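How to Get Old Pills Out of Your House Without Putting Them in the Creek

Open your medicine cabinet. Somewhere behind the dental floss is a bottle of antibiotics from a sinus infection you had two apartments ago, a tube of something with the label worn off, and enough allergy tablets to sedate a horse. You know you should do something about it. For decades the something was to flush it all and feel tidy.

Please don't, with one exception I'll get to. Sewage plants were built to deal with what people produce naturally. They were not designed with your leftover blood pressure medication in mind, and a fair amount of what goes in comes out the other end and into whatever river is handy. Septic systems are worse, in that the river is your own backyard.

I live in Whitlock, downstream of more than 1000 bathrooms, so I take this a little personally. What follows is how I clear out a house. I've now done it for my own, my mother's, and a rental on Atumby Road where the last tenant seems to have collected cough syrup as a hobby.

What you'll need

A large bowl or tray
A permanent marker
A zip-top bag, the freezer kind
Used coffee grounds, cat litter or plain dirt
An hour in which no children or dogs are underfoot

Step 1. Go looking

The medicine cabinet is only headquarters. Check the kitchen drawer with the batteries in it, the nightstand, the glove compartment, every purse and gym bag, and the toiletry kit you haven't unpacked since the beach. Check the refrigerator door too, where eye drops go to retire. Pet medicine counts. On my first round I stopped when the bowl looked impressive, which was a mistake, and I found another bottle in a coat that October.

My mother's house came to 188 loose tablets and capsules. I counted because she bet me there weren't fifty. She has not paid.

Step 2. Make your piles

Pile one is what you still take and what's in date. Put it back somewhere cool and dry. The bathroom is neither of those things, despite what the builders of bathrooms would have you believe.

Pile two is ordinary pills, capsules, liquids and creams you don't need.

Pile three is everything awkward: needles, inhalers, thermometers with mercury in them, and anything used for chemotherapy. None of this goes in a regular drop box unless the box says so. Needles go in a proper sharps container, or a heavy laundry detergent bottle with a screw cap if your local rules allow it. Inhalers can burst if they're punctured or burned. For the rest, call your pharmacy or the county hazardous waste office and let them sigh at you.

If you can't tell what something is, ask a pharmacist. They are very good at this and will not judge the lint.

Step 3. Find a take-back spot

This is the best choice by a long way. Many pharmacies and police stations keep a locked metal bin that looks like a mailbox with trust issues. You drop your stuff in, it gets hauled off and, in most programs, burned at a high temperature. You don't have to give your name or explain the horse-sized allergy supply.

Ours is at the Neletti Pharmacy, just inside the door. Call first wherever you go, as bins fill up and hours change. Some places also hand out prepaid mail-back envelopes, which are handy if you can't drive.

Before you leave the house, black out your name and prescription number on each label. Leave the drug name readable if you're keeping it in the bottle. Liquids should stay in their own containers with the caps on tight, and the whole lot should ride in that freezer bag. I skipped the bag once. The car smelled of grape for a month.

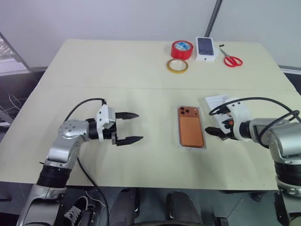 Step 4. If there's no bin within reach

The trash is second best, and it's fine for most medicines if you do it properly. Take the pills out of their bottles and mix them, whole, with something nobody would want to eat. Coffee grounds are ideal. Don't crush anything - you'll only breathe it in. Seal the mess in the bag, put the bag in the can on pickup morning and scratch out the labels on the empties.

Used patches deserve extra care, as there can be plenty of drug left in them. Read the leaflet that came with the box.

Now the exception. A short list of drugs, mainly strong opioids, are dangerous enough that one dose could kill a child or a pet who finds it. If you have one of those and no take-back option, the official advice in the United States is to flush it right away. The FDA keeps the current list online. Check it first, and don't add to it because the bathroom is closer than the kitchen.

Step 5. Buy less next time

I know. But skip the giant bottle at the warehouse store unless you have a giant headache. Ask for a small first fill when you start something new, in case you and it don't get along. And don't stop a prescription just to have fewer pills around. Finish what you were told to finish, or call whoever prescribed it.

I do my own sweep 2 times a year, when the clocks change, along with the smoke alarm batteries. The Neletti bin closes at six, and the clerk starts jingling her keys at ten to.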